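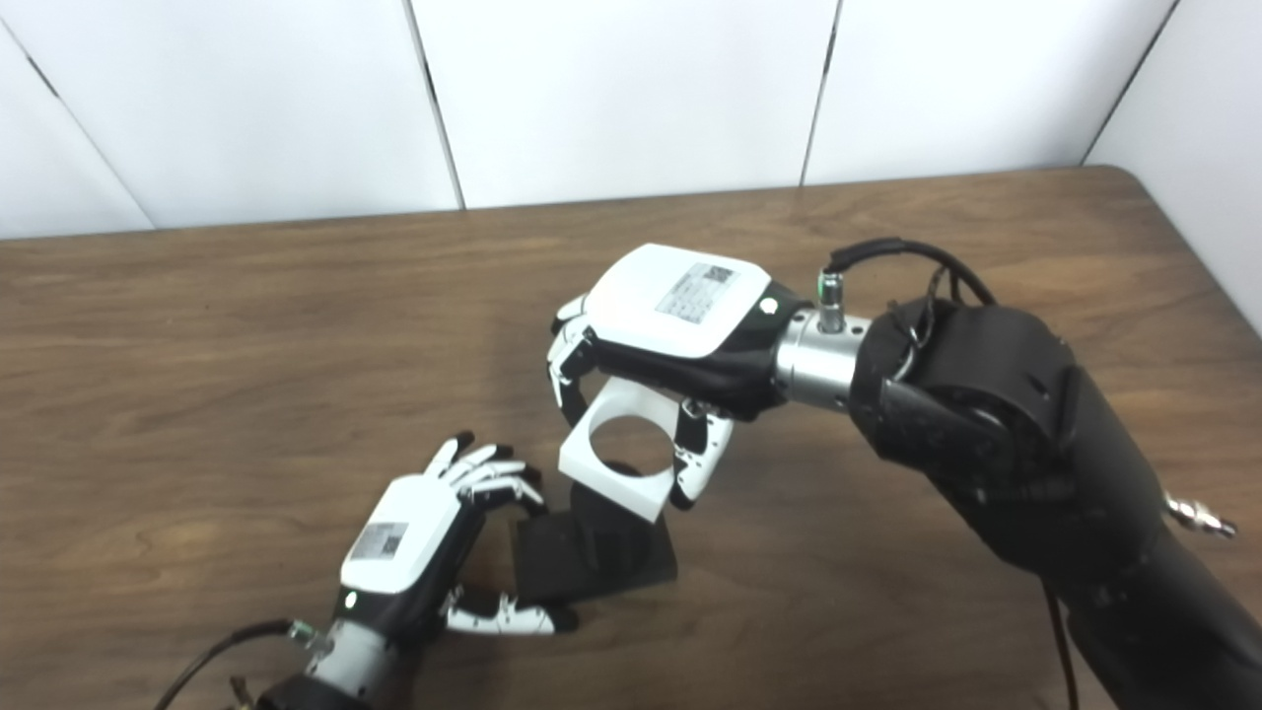 Press Release No. 94

Benum and Heydari appointed to redesign the Grendora tram depot

Architecture practice Heydari and landscape studio Benum have been appointed to convert the former tram depot at Grendora into housing, workspace and a public yard. The client is the Nimell Housing Trust, which bought the site from the transport authority two years ago.

The depot was built in stages and closed when the tram sheds moved to the edge of town. It consists of a long brick running shed, a smaller paint shop and a yard that slopes down to the canal. The running shed and paint shop will be kept. A later canteen block, which has no foundations to speak of and has been propped for several years, will be taken down and its bricks cleaned for use in the new garden walls.

The scheme provides 58 homes, all for rent. Most are in two new buildings on the north side of the yard, with a smaller number on an upper level inside the running shed, where the roof lights will be reglazed. The ground floor of the shed will be let as workshops to small firms. Rents for the workshops will be set by the Trust before letting begins.

Kalliopi Lazaridis, project architect at Heydari, said: "The shed is a good building and it needs less doing to it than people expect. The roof trusses are sound. We are putting new floors between them and leaving the rails in the ground where we can. The harder part is the yard, where every drain runs to the canal and none of them appear on the old drawings."

Benum's proposals for the yard deal mainly with rainwater. At present the surface is concrete and granite setts, and heavy rain runs straight off it. The setts will be lifted and relaid on a bed that lets water through, and the lower end of the yard will be dug out to form a planted basin. The basin will be dry for most of the year. A path will cross it on a low bridge to reach the towpath, which has had no public access from this side since the depot was built.

There will be 70 new trees, chiefly alder, field maple and hornbeam. The two large planes by the gatehouse stay. Parking is limited to blue badge spaces and a loading bay, and there is covered storage for 100 bicycles in the old paint shop.

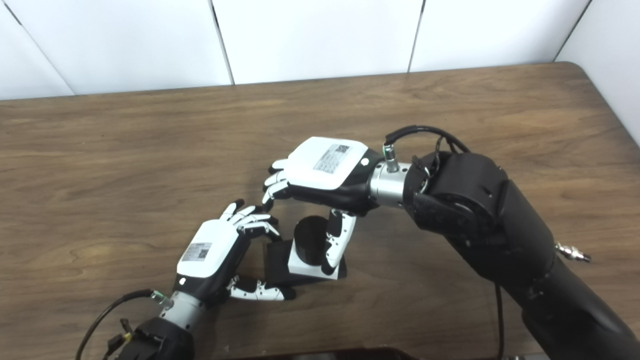 Grendora, Nov 24, 2024

The appointment follows a limited competition held by the Trust. Entrants were asked to show how the existing buildings could be reused before proposing anything new, and to name the people who would work on the job. The drawings were shown at Grendora Library in September, and comments left there have been passed to the design team. The most common requests were for a public toilet near the towpath and for the depot clock to be repaired. Both are now in the brief.

Ground investigation will begin on the south side of the yard, near the old fuel store. A planning application will be submitted once the results are known. Subject to consent, work on the running shed roof will come first, followed by the new buildings and then the yard. The canal gate will remain locked during construction.

Residents of the streets next to the depot will receive a letter before any work starts on site, giving hours of work and the route for lorries.

Notes to editors

Heydari is an architecture practice working on housing and the repair of industrial buildings. Benum is a landscape studio specialising in drainage and planting for public spaces.

Plans and elevations are available from the Nimell Housing Trust press office on request. Interviews with Kalliopi Lazaridis can be arranged through the same office. Visits to the depot must be booked in advance, and sturdy footwear is required.

Ends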